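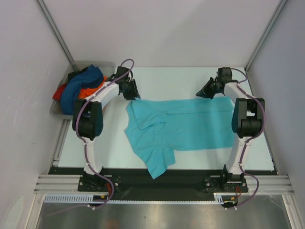

So when exactly did we all decide that being blunt is the same thing as being truthful? I must have missed that meeting. I have a friend, Solomiia, and I love her to pieces, but she has a sentence she starts with - "I'm just being honest with you" - and every time I hear it my shoulders go up to my ears. What follows is never "your soup was great." It's my hair, or my job, or the man I was seeing in April, who (fine) deserved it.

I used to be the same way, so I'm not throwing stones here. In my twenties I told my cousin Maksym that his band was boring. He hadn't asked. He was loading an amp into a van outside a bar in Flulside and he was so happy, and I walked right up and handed him my opinion like it was a sandwich. We didn't talk for 3 years! And you know what? The band was boring. I was right, and I missed his wedding.

People who call themselves brutally honest always seem to put a lot more work into the brutal part. They'll tell you that your kid is spoiled, but ask them if they're lonely, or if they were wrong about something, and suddenly they have to go check on the oven. I did that for years. Telling Maksym about his band took no courage at all. Calling him up to say I was sorry took me 5 tries, and I hung up on the first four like a teenager.

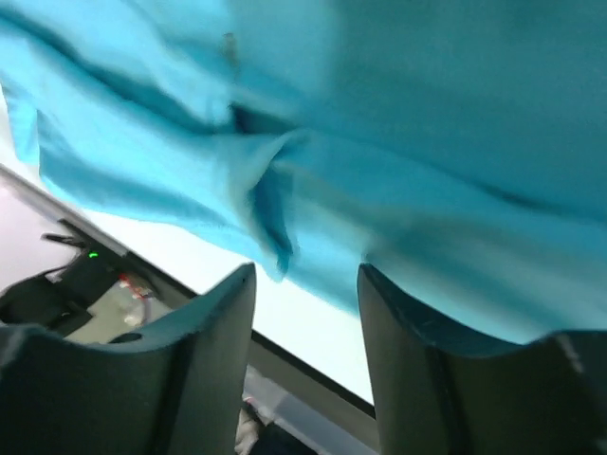 Grown people do know how to hold back, and holding back isn't lying. My aunt Olesia could sit with a thing for a week before she said it, and by then half of it had usually dropped away and what was left was worth hearing. I think of her when I look at cloth lying rumpled on a table like that turquoise piece, with the one twisted fold standing up in the middle. You want to grab that fold first. She'd have let it be and started from a corner, and she talked to people the same way.

I told Solomiia some of this last week, over the phone, as nicely as I could. She said I was being too sensitive, and then she said she was just being honest. I said I'd call her back. I did, too, but I waited until after dinner.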